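Projects > Gripper Team > Notebook > Desk clearing task

May 17, 2024. Desk clearing, pads and glare
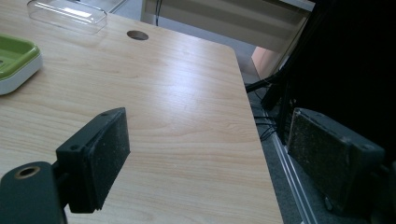
Plallside Student Robotics Club, Manipulation Group

Spent the afternoon on the hand-held gripper again. I still don't buy the claim in our February plan that 1,000 demonstrations will be enough for one desk. We have 380 I would keep. The rest were thrown out for bad tracking or because the operator changed their mind halfway, and I expect to lose more once someone goes through them properly.

Foam pads: dust and lint on both faces. Wiped them in February and they were fine for a week. Does it matter for grip? The Furnar team says no, but they only tested on cardboard. I want a pull test with clean and dirty pads on the same object before I believe either side.

Glare: the overhead light leaves a whitish patch across the middle of the desk and the grain goes with it. That is exactly where we ask people to set things down. The clear plastic container worries me more than the green and white tray. The tray has a color to hold on to. With the container you get a few faint highlights and the wood showing through. Pluklow (our tracker) lost it in 9 takes today and reported high confidence every time, so I am ignoring the confidence number until that is explained.

The cable hole near the back edge is a decent landmark. I tried aligning takes on it by hand and the drift was smaller than with the automatic method. Small sample, don't quote me.

Training run on the Assefa machine stopped at step 1,939, no error in the log. Restarted with the same seed. If it dies at the same step it's our data loader, whatever the chat says about heat.

To do:
- pull test, clean pads first
- try a take with the overhead light off
- write down which pads were wiped and when
- no new objects until the container works

Demo for the spring competition is still listed as "on track" on the board. I changed it to "open."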